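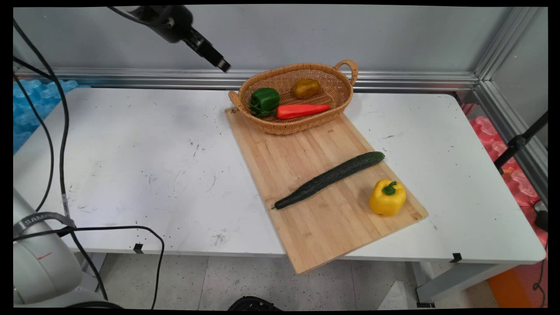
Pornthip Kaewkla wrote in to say that a cutting board is for cutting and a basket is for a picnic, and that people who leave either one out with vegetables on it are decorating. She'd read my September column about getting the produce out of the fridge drawer, and she was not having it. "Put your peppers away," she finished, and signed her full name.

Well, Pornthip, I've thought about it for most of a month and I'm keeping my basket out!

My whole case is the drawer. I have a perfectly good one, with a little slider on it that I have never understood (one end has a leaf, the other end has what I think is a pear). Everything I put in there disappears. I bought a cucumber in Udley last spring, a beauty, and found it again when I was looking for the mustard. You could have poured it. Meanwhile I'd bought two more cucumbers, both of which went into the same drawer, on top of the first one.

So now I come home and unload straight onto the board. Carrots, a pepper or two and the potatoes go in a wicker basket with handles, and whatever I'm cooking that night stays out on the wood where I have to walk past it. A green pepper sitting in a basket nags at you. By suppertime I've usually given in and sliced it.

Yes, I know some of this is bad storage. Fongchan Sangkhawat, who runs the produce stand on Nilsuwan Street, has told me more than once to twist the tops off my carrots the minute I get in the door, and she's right, they go limp as string with the greens on. I leave them on till supper anyway. I like the look of them hanging over the side, and if that makes me a decorator then fine, Pornthip, you got me on that one. The potatoes go in a paper bag in the pantry if they haven't been eaten in a couple of days. I'm stubborn but I don't eat green potatoes.

The other complaint I get is space. My counter is 39 inches between the stove and the wall, and the board takes up a good chunk of it, usually on a slant with one corner hanging off, and I bump it with my hip every single morning. I used to stand it up behind the toaster to be tidy. Do you know how often I cooked when it lived behind the toaster? I ate a lot of toast.

Send me your drawers, by the way. I mean it, write and tell me what's at the bottom. Mine currently has half a lemon and a twist tie.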